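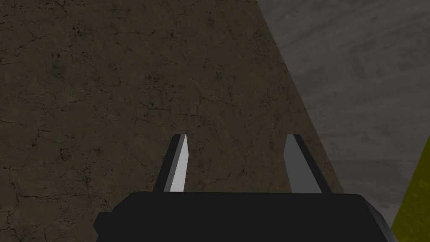
Remote demonstrations in Stundik: questions from operators

Stundik is the simulator in which we at Nwosu teach our robot by remote control. You hold the Pillell controller in your hand, the simulated arm follows it, and each attempt is saved as one demonstration. Most of the questions we receive are about the view that comes from behind the gripper, as it is very different from how a person looks at his own hands. The two fingers point away from you, and the wide black palm hides a large part of what is near to you. The inner side of the left finger is much brighter than that of the right one, and new operators often ask if it has a meaning. It has none for your work. It is only how the light falls on it.

Do I need experience with robots?
No. If you can play a simple game with a controller, you can begin. You do the Codstead course first, which has 13 short exercises, and you may repeat any of them. People who have driven real machines sometimes need more time than the others, because they expect to feel resistance in the hand.

How do I open and close the fingers?
With the trigger under your index finger. Press slowly and the fingers close slowly. When you release it, they open again to the full width. If you want to keep hold of something without pressing all the time, push the side button once, and push it again to let go.

I moved my hand but the arm went somewhere else. Why?
Probably you turned your wrist before you pressed the clutch button. The arm follows your hand only while the clutch is held. Release it, bring your hand back to a comfortable position, press it again and continue. You can do this as often as you want in one demonstration - it does not make the recording worse.

The view shows only large surfaces and nothing to grasp. Is it an error?
Usually not. The camera moves with the gripper, so when the wrist is turned to the side, you look past the work. Do not close the fingers in this position. Move back slowly until you recognize something, and use the lines where two surfaces meet to understand which way you are facing. 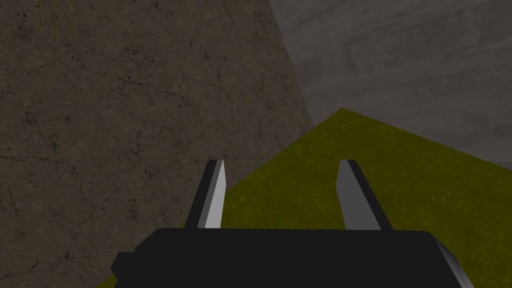
Open gripper, nothing between the fingers.

If you still see only surfaces after 20 seconds, press Home. The attempt is then thrown away and you start a new one.

Why do the textures look so strange?
They are changed on purpose between sets. You can get cracked brown, plain gray or a speckled green, and the next set can look like wood. We want the robot to learn the movement and not the color of one table. Please do not skip a set only because it is ugly. We had this problem in February and some textures were then almost missing from the data.

Where should I grip an object that is thick at one end?
Take the narrow part if you can reach it. The fingers then have enough space on both sides, and you can correct the angle before closing. On the thick part you must open to the maximum, and a small mistake of the hand will push the object away.

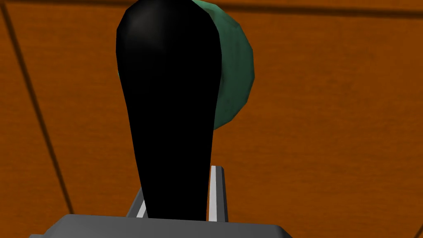

A grip on the narrow part of a black object, with a green object behind.

What do I do when the object I hold covers the next one?
Turn the wrist a little, or lower the arm, until you see more of what is behind. Do not guess. A slow demonstration is useful for us, but one in which the operator was guessing teaches the robot to guess also.

May I keep an attempt with a small mistake?
Yes, if you corrected it and finished the task. We like to have such attempts, as the robot must also learn how to recover. If the object fell and you could not pick it up again, mark the attempt as failed. Never cut the recording yourself.

How long is one session?
Two blocks, with a break between them that you should really take. Your wrist becomes tired before you notice it, and we can see it in the recordings - the movements get short and nervous.

How many demonstrations do you have already?
We had 2327 accepted ones when this page was last changed. Failed attempts are stored separately and are not in this number.

Can I use my left hand?
Yes. Choose "left" in the Pillell settings before you start the session. If you change it during a session, the side button stops working and you have to restart Stundik. We know about this fault and it is not repaired yet.

Whom can I ask if my question is not on the page?
Write to Somtochukwu Okonkwo through the message form in your operator account. Please include the number of the set and the number of the attempt.

Last changed: 14 Jun 2020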